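I'm looking for people who live in or near Endell and make things at home to sell, and I'd like to hear from you even if you've only ever sold one jar of jam to your sister-in-law.

# Call for participants: kitchen table sellers wanted

So, hi! I'm putting together a book of conversations with people who run tiny food businesses out of their own kitchens. Pickles, tamales, wedding cookies, hot sauce, dog biscuits (yes, I'm counting dog biscuits), that one caramel everybody in town asks for in December. I've been selling bread out of my own house long enough to know that the stuff we talk about on the porch is way more interesting than what ends up in the business guides, and I'd love to get some of it written down.

The working title is *Sultley*, after the road I grew up on, where pretty much every other mailbox had a hand-painted sign for eggs or honey under it. It may change. My mother hates it.

## What I'm asking for

Two conversations with me, one before the summer rush and one after it. I come to you, or we meet at the Kellunness library, where I can get the small room in the evenings after 6 p.m. They usually run as long as it takes to finish a pot of coffee. I record the sound only, and I type it all up myself, so please forgive me in advance if I'm slow.

You'd also keep a notebook for 63 days. It doesn't have to be neat! What you made, what you sold, what you threw out, what the weather did, who complained, what you ate for dinner because you were too tired to cook. I have a soft spot for the dinner part. If you hate writing, leave me voice messages instead and I'll do the notebook for you.

There are things I'm really hoping to get into:

- How you figured out your prices, and whether you've ever been brave enough to raise them
- The county paperwork, and how many times it came back to you
- What your family thinks about losing the kitchen every weekend
- Recipes you've stopped making and why
- Whether you want to grow, or you're happy right where you are (I'm so tired of people assuming we all want a factory)

I won't ask for your actual recipes. Keep them! I won't ask for your tax return either, although if you want to talk about money in real numbers I'll be thrilled, and I can change your name in the book.

## Who I'm looking for

Anybody over 18 who makes food at home and has sold at least some of it in the past year. I don't care if you have a website. I don't care if you have a license framed on the wall or you're still working on it, and I'm not going to report you to anyone. I'd especially love to talk to people who started and quit, and I haven't found many of those yet, probably since quitters (I say this with love, I've quit twice) don't hang around the same Facebook groups.

If your English is shaky, please still write. I can manage in Spanish and my neighbor has offered to help with Arabic. And if you're a couple or a mother and daughter or whatever who do it together, you count as one household for the payment but I want to hear from both of you.

## What you get

Each household gets $369, paid in 3 parts: one when we have our first talk, one when you're midway through the notebook, and the last after our second talk. If you drop out, you keep whatever you've already been paid, no hard feelings. The money comes from a small grant from the D'Souza Fund, who have been lovely and have left me completely alone.

You also get a copy of the book, and you get to read your own chapter before anyone else does. If there's something in it you can't stand, we take it out. I mean that.
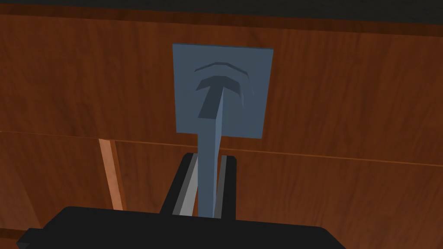
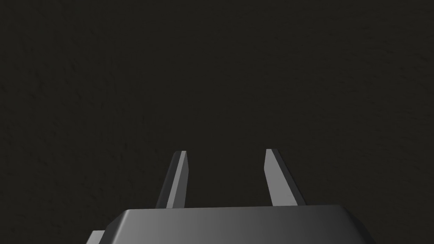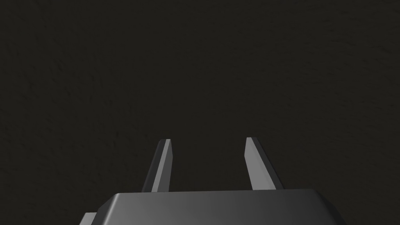
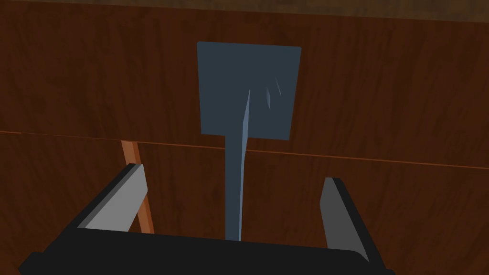
Subbarao Venkataraman wrote back to me after the first round of talks and said I could share this: "I thought I had nothing to tell you. I make lime pickle, I put it in jars, people buy it. Then you asked me what I do with the limes that go bad and I talked until my tea had a skin on it. My only complaint is the notebook. I would put it by the stove and it would get oil on it and then I wouldn't want to touch it. Tell the next people to keep it by the bed."

So, keep it by the bed! I've passed that on to everyone since, and the pages I get back are a lot less see-through.

Abdelilah Amrani asked me to be clearer about the timing, and fair enough. The first talks are in March. The notebook starts whenever you're ready after that, and you choose the day. If you're fasting or traveling or it's your busy season or there's a new baby, tell me and we'll shift it. The second talks can happen any time in the fall, and I'm not strict about which end of the fall.

## How to get in touch

Send me a note through the contact page, or leave a message with the front desk at the Kellunness library and they'll put it in my folder. Tell me your first name, what you make, how long you've been at it, and the best time of day to call. A few lines is plenty. Please don't send a résumé, a couple of people did that last time and I felt terrible for them.

I read everything myself and I try to answer within a week, but I bake on Fridays' orders the night before and I'm useless until I've slept, so if it's been longer than that, nudge me. I'd also like a decent mix of people, which means I can't take six cookie bakers, however good the cookies are. If you don't get a spot this time I'll ask whether I can hold on to your name for later.

And parking at the library is around the back, next to the book drop. The front spaces are for the clinic and they do tow.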